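Building a Tabletop Gripper Arm in a Shared Workshop
Handout 4: The wrist camera and the first kitchen trials
Stutstead Open Workshop, evening course
February 2026

Before you start

You should have finished Handouts 1 to 3. Your arm should be bolted down, all six joints should move on command, and the emergency stop should cut motor power while leaving the controller on. If the stop button on your build still cuts everything, go back to Handout 3, section 5, and rewire the relay. Do not do this week's work with the old wiring. You will be losing camera logs every time you press the button.

Bring your arm's notebook, the 2 mm and 2.5 mm hex keys, and the printed wrist bracket. The bracket file is in the course folder under Derkach. That is the name of the gripper design we are using, and all parts with that prefix fit together. Parts from the older Muvance arm do not fit the wrist plate without drilling, and we would like you to leave the Muvance plate undrilled because the day group still uses it.

4.1 Mounting the wrist camera

The camera sits on the wrist plate behind the two fingers and looks forward between them. It moves and turns with the gripper. A fixed camera over the bench has a steady view but loses the object as soon as the arm gets in the way. The wrist camera has the opposite problem. It sees the object well during the approach, and it sees very little of the rest of the room.

Steps:

1. Power off at the wall.
2. Take the two rear screws out of the wrist plate. Leave the front ones in or the fingers will drop.
3. Seat the bracket with the slot facing the cable side.
4. Put the rear screws back finger-tight.
5. Slide the camera into the slot, lens forward, and tighten the clamp screw a quarter turn past snug. More than that cracks the print.
6. Tighten the rear screws.
7. Run the cable along the forearm with a loop at the wrist wide enough to put two fingers through.
8. Turn the wrist by hand through its full travel and watch the loop.

If the cable pulls tight at either end of travel, make the loop bigger. Most of the dropped video in the October course came from cables that were tied too short. The picture would freeze when the wrist rolled left and come back when it rolled right, and people spent whole evenings in the software looking for it.

4.2 Setting the view

Open the camera window in Gurkier, the control program from Handout 2. Open the gripper fully. Both fingertips should show in the lower part of the picture, one to each side, and the space between them should be clear of cable and bracket. Tilt the camera until you get this, then mark the bracket with a paint pen so you can find the angle again.

Having the fingers in view matters for two reasons. You will steer by them when you drive the arm by hand. Later on, the grasp program uses them as its reference for left and right, and it has no other way to tell whether the camera has slipped in its clamp.

Lock the exposure once the view is set. With automatic exposure on, the whole picture gets darker when something pale or shiny comes close to the lens, and the color thresholds you set in 4.4 stop working.

4.3 Moving from the bench to a kitchen counter

So far you have worked over the gray mat on the bench. The mat is plain and matte and it makes everything easy. A home counter has a pattern, it reflects, and there are things hanging and standing next to whatever you want to pick up. Anyone building an arm for use at home should try it in a kitchen early, before tuning the software too closely to the mat.

Clamp the base to the counter or to a heavy board. Do not rely on suction feet on stone or tile. Drive the arm slowly by hand to a pose over the target and save a still from the wrist camera. Then look at the still as the program would, and write down anything in it that could be taken for an object or could touch the arm on the way in.

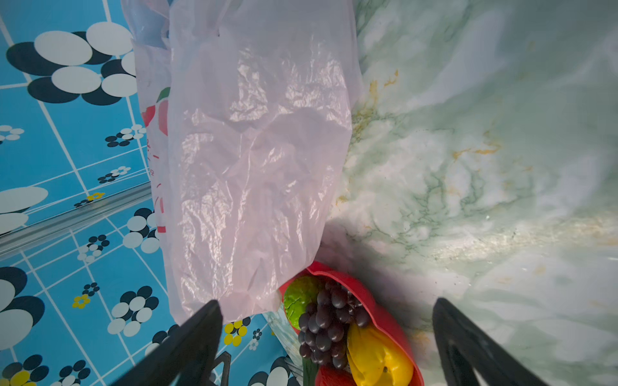 Figure 4.1. Wrist view on the approach to a red container of fruit, with plastic bags hanging at left.

The container is lined up well, at the bottom center with a finger on each side. The trouble is in the rest of the picture. Go through these points with your own stills next to you.

Hanging bags. The pink bag comes down to just above the left finger. Thin plastic moves when the arm passes and can catch on a fingertip or bracket. It is also translucent and creased, with bright streaks where it reflects the light, and those streaks give strong edges that belong to no solid surface. Treat a hanging bag as a solid block when you draw keep-out zones, and add a margin for swing.

Printed graphics. The white bag behind the pink one is printed with red fruit shapes. A detector that looks for red and round will mark a printed apple as readily as a piece of fruit. The simplest fix is a work area mask, covered in 4.4.

Patterned walls. The blue wall has white grid lines and groups of dots, some of them yellow. There is also yellow produce in the container. If you search for yellow alone, you will get hits on the wall.

Counter pattern. The marbling has streaks of orange and ochre, which sit close to yellow in the color picker. The small dark specks can be removed with a minimum size setting. The streaks are too large for that and need a tighter color range.

Shadow. There is a soft shadow on the counter near the container. It darkens the counter color, so take samples from both the lit and the shaded parts when you teach the program what the counter looks like.

Similar colors. A red item lies at the bottom edge of the view, inside a red container. Color will not separate them. Either start with a different item or use the shape outline tool.

4.4 Masks and thresholds

In Gurkier, open your saved still and choose Mask. Draw a shape around the area where you want the program to search. Leave out walls, hanging items and your own gripper fingers. The mask moves with the camera, so it is only good for the pose you drew it in. Save one mask per approach pose and give it the same name as the pose.

Next set the color range. Click the target in several places, including its lightest and darkest parts. Use Show Hits to see what else lights up. Narrow the range until the background hits are gone or are small, and then raise the minimum size to clear what is left. Start with a minimum size of 60 pixels. If the hits on the counter will not go away, raise it in small steps and check each time that the target still shows.

The sample still set in the course folder has 589 stills from earlier builds. Run your settings on all of them before you run the arm. The batch tool takes a few minutes on the workshop laptop and writes its results to a text file. Paste the last line of that file into your notebook.

For comparison, a build that used color only, with no masks, returned 3,351 hits on this set. The same build with masks drawn for each pose returned 299. Your own totals will differ with your thresholds. A large drop after masking is what you are looking for. A drop to zero means the mask is in the wrong place or the color range is empty.

4.5 Choosing a first item

Pick something firm, dry and a little narrower than the open gripper. Lemons and small apples are good. Leave grapes for later. A bunch has no single outline, the fingers can close on one berry and crush it, and the weight hangs wherever the stem lets it. Peppers are fine if they are firm, but the skin is slick, so put the silicone sleeves on the fingers first.

Keep the grip force at the lowest setting for the first tries and move up one step at a time. Write the step down. The settings are lost when the controller is reset, and resets happen often at this stage.

Lift straight up until the item is clear of the rim, and only then move sideways. The default path in Gurkier cuts the corner and will drag a light basket along the counter. To change it, set Lift First in the path menu and enter the height of the rim plus a finger's width.

4.6 Safety at the counter

Keep the emergency stop on the side away from the arm's reach. Turn off the stove and unplug anything with a blade or heating element within reach of the arm. Water and the power supply must be kept apart, so set the supply on a stool or shelf and never on the counter next to the sink. Take down loose bags and towels before running any automatic motion. Driving by hand at slow speed with them in place is allowed, with one hand on the stop.

Food that has been in the gripper is for testing only. The fingers are printed parts, they hold grease from the wrist screws, and they cannot be cleaned well enough.

4.7 For your notebook

Before the next meeting, have these written up:

The camera tilt mark and the exposure value you locked.
Three stills from different approach poses on a home counter or the workshop kitchenette, with the problem areas circled.
The mask names and the color range for one item.
The last line of the batch results, with and without masks.
The grip force step at which the item stayed in the fingers for a full lift.

If you have no counter you can clamp to, sign up for the kitchenette on the sheet by the tool wall. Slots are one hour, and you need to allow time in it for clamping and for wiping down.

Handout 5 covers placing the item in a second container and recovering from a missed grasp. Print the short finger set before then, as the long fingers foul the rim of most bowls on the way down.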